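Ticket 1676 — Grova arm loses its pick target
Project: Branden (student kitchen-task project)
Status: open, waiting on retest
Priority: 2

Reported: Pick on the green bowl aborts with "target pose jump" before the arm leaves home. Started in April after the update to Prodorora. Blue bowl picks run normally.

Tried so far:
Restarted the Prodorora node. No change.
Reran the camera calibration with the Avcı board. Error within limits, same abort.
Lowered exposure to 32. Abort came later, but still came.

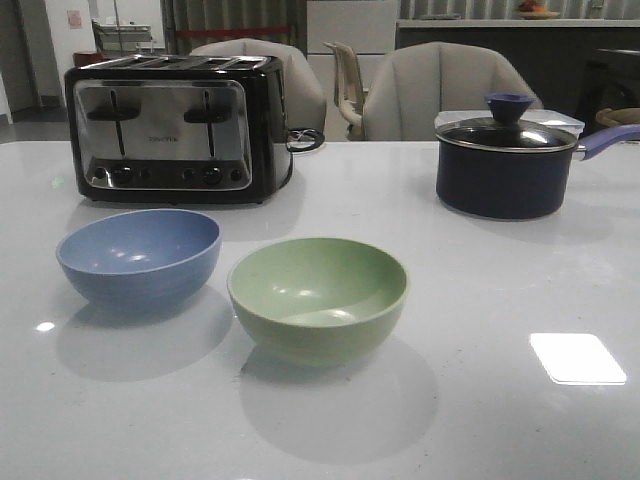 The pose estimator is the next thing to check, with the arm left at home. Its depth filter fills holes from neighboring pixels, and shiny surfaces give it plenty of holes. The overhead light reflects as a bright rectangle on the white tabletop in front of the saucepan — mask that patch first and log the green bowl's pose again. If the jump stays, roll back the update and attach both logs to this ticket.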